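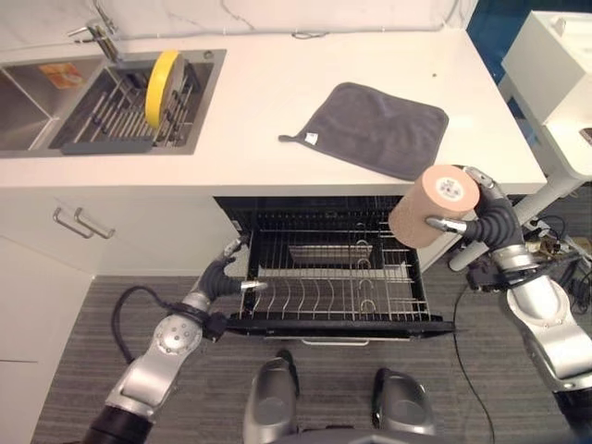
A yellow plate in the rack, a towel on the counter.

In Defense of Washing Up by Hand
By Nermin Türkmen
4/30/25

My sister-in-law has been after me for years to run the dishwasher more. She is a kind and sensible woman, and every time she visits she opens ours, finds my baking sheets stored in it, and closes it again with the face of someone who has looked into the wrong bathroom. I love her dearly. I still do my dishes in the sink, and I would like to make the case for it, at some length I'm afraid, which is how I make most of my cases.

I should say first that I'm not going to argue about water. People send me articles. The machine people have their numbers and I believe them, more or less, and if you have five children or a bad back then please load that thing up with my blessing and go sit down. What I want to talk about is the twenty minutes or so after supper, and what happens to a household when those minutes go away.

I grew up in an apartment on the Kuvmont side of the river, in a kitchen where two grown people could not pass without one of them apologizing. My mother washed and whoever had been rudest that day dried. It was usually me. I learned a great deal at that sink, including how my parents met (there were two versions), what my uncle really did with the money from the car, and that my grandmother had once been engaged to somebody else entirely! None of it would have been told across a table. You need to be looking at a saucepan to say certain things, and the person hearing them needs a saucepan of her own.

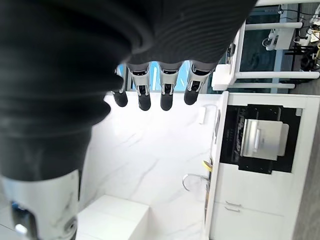

My husband, who is a quiet man from a quiet family, told me he wanted to leave his job while he was scraping a lasagna dish. He'd been carrying it around since June, he said, and it came out somewhere between the soaking and the scrubbing. I don't know when I would have heard it otherwise. We kept washing, and by the time we got to the silverware we had most of a plan, and I remember that we washed a few clean things as well just to keep going.

Now, I know what the answer to this is, because my friends have given it to me. You can talk anywhere, Nermin. You can talk in the car, you can talk on a walk. Well, yes, you can, and I hope you do. But a walk is something you have to decide on, and put shoes on for, and in our house it gets rained out or postponed until everybody has lost interest. Dishes come around every single night whether you are speaking to each other or not, and I think that is the best thing about them.

There is also the small matter of the objects themselves. I have a bowl from a shop called Charpentier that closed long ago, and I know every chip in it because I have had my thumb on every chip in it. When a thing goes into a machine you stop knowing it. My sister-in-law says she doesn't need to know her bowls, and we have agreed to leave that one alone.

So my suggestion is a modest one. Keep the dishwasher, and on some evening when the meal was small, leave it shut. Hand somebody a towel and don't ask them anything. Start with the glasses while the water is clean, and let the pan sit till the end, and see who starts talking first.

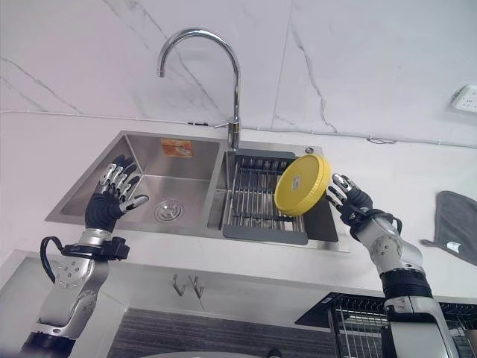
A Few Replies to Last Month's Column

Several of you wrote about my piece on visiting without calling ahead, and most of you were against it. A reader in Isilberg says she hides in the hallway when the bell rings, and I want her to know I would wait on the step a good long while before giving up. The rest of your letters I am still answering by hand, slowly, after the dishes.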